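FOR RELEASE: JANUARY

Gusico opens orders for the Prellow, a roll-up dish rack that lives over your sink and goes in a drawer when you're done

Hi, I'm Nazanin Khosravi, and I run the kitchen side of Gusico. I usually hand these releases over to somebody with a better tie and a shorter attention span, but I've been washing dishes next to this rack for so long now that I wanted to write this one myself.

The news first. The Prellow roll-up dish rack is open for orders this month. We have 2,875 of them in the first run, and they ship from our own warehouse. If you run a store, the trade form is at the bottom of this page along with the phone number, and yes, you can call it and get a person.

Now the chatty part. The Prellow is a row of stainless steel rods joined at the ends, and many of the rods wear a dark gray sleeve. You unroll it across the sink, put your wet dishes on it, and the water goes down where water is supposed to go. When the plates are put away you roll it up (it ends up a bit fatter than a rolling pin) and the counter is yours again. I know roll-up racks aren't new. I've owned four! Two of them slid around every time I set down a mug, one rusted at the ends, and one I loved and left behind in a rental, and I still think about it.

What we wanted was a rack you could trust with the awkward stuff. Round dinner plates are easy. Ovals are a pain – they want to roll toward their long side and take a glass with them. So we spent a silly amount of time on ovals. My own set at home is the same idea as the pink one in these photos, shallow with a raised rim, and I brought three of those in from my cupboard in the early days and chipped every one of them. Sorry, Mom.

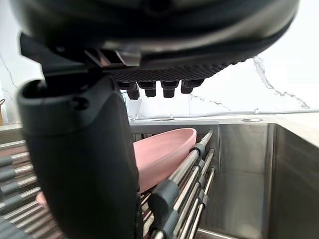

Pink oval plate on the roll-up rack.

The rods give a little where you want them to, so a shallow dish can sit tilted with its lower part down in the rack and drain along the rim. Montri Kaewkla drew the spacing, and then drew it again, and there was a stretch last year when I couldn't walk past his desk without being asked to go find a gravy boat. We tried 162 dishes in the end. Soup bowls, saucers, a fish platter somebody won in a raffle, a lot of kids' cups. The final spacing is tighter than what we started with, and small forks still fall through if you drop them in point first. Lay them flat and they stay put. We looked at adding a cutlery basket, and we may do one later, but it made the whole thing hard to roll and I didn't want to ship it that way.

Sleeves were the other big argument. Naheed Farooqui wanted every rod covered, I wanted them all bare, and we both lost. Covered rods are kinder to glasses. Bare steel wipes down faster and takes a hot pan without any fuss, so we leave some of each, and after a week or so at the sink you find out where you like to put things. I keep my heavy pans at the faucet end and my plates at the other. My husband does the opposite and I've stopped bringing it up.

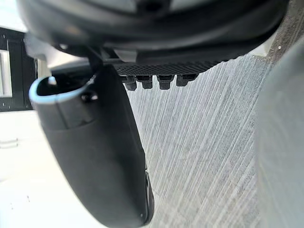

Taken in the Panyasiri kitchen.

A word about that kitchen. Panyasiri is the room we use for anything with a faucet in it. The island came from Runenine, who were kind enough to deliver it before the building had a working elevator, and it's plain and white with a thick top and a double sink, two square basins next to each other. I like a double sink for this. You can wash on one side and dry on the other, and you can also do what I do, which is put the rack over one basin and then leave it there until dinner, with whatever else needs a place to sit piled on top. Racks get used as shelves. We've all done it. I've had bananas on mine, and a library book.

We sent early Prellows out to 248 homes before settling on this version, and the notes we got back were great reading. People liked the rolling up. People did not like our first end pieces, which were slippery with soapy hands, so those changed. Several folks told us they were using theirs as a cooling rack for cookies, which we hadn't planned on, and I tried it that same night with oatmeal raisin and it works fine! A few said it was too short for their farmhouse sink, and they were right. Please measure your basin from outside edge to outside edge before you order. The size guide is on the product page and it takes a minute.

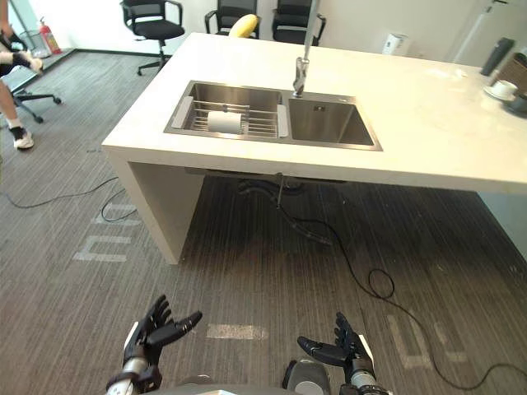 Lowri Voyle wrote back to say that the rack had stayed over her left basin since the fall, that she'd meant to put it in the drawer every evening and had managed it maybe twice, and that she'd like a second one for her sister, who dries everything on a bath towel and won't be talked out of it. She also asked if the end handles could come in a darker color, and whether we'd ever make a narrow one for a bar sink.

Lowri, the darker handles are on my list. The narrow one is too, a little further down.

Cleaning is simple enough. Dish soap, a sponge, a rinse on both sides, and let it dry flat before you roll it. If you have hard water you'll get some spotting on the steel, and a splash of white vinegar takes care of it. I'd keep it out of the dishwasher's bottom rack, where it tends to get wrapped around things.

Stores: we're sending samples out through the end of the month, one per location, and Montri Meesuk is looking after those. Give him your sink measurements when you write and he'll send the right length. He'd also like everybody to know that sample boxes are meant to be opened, used, and splashed on. You don't need to send them back.

For photos, samples, or to talk about drying plates for longer than is probably normal, get in touch with me through the Gusico press desk. Mornings before eleven are best.

Nazanin Khosravi
Gusico, kitchen products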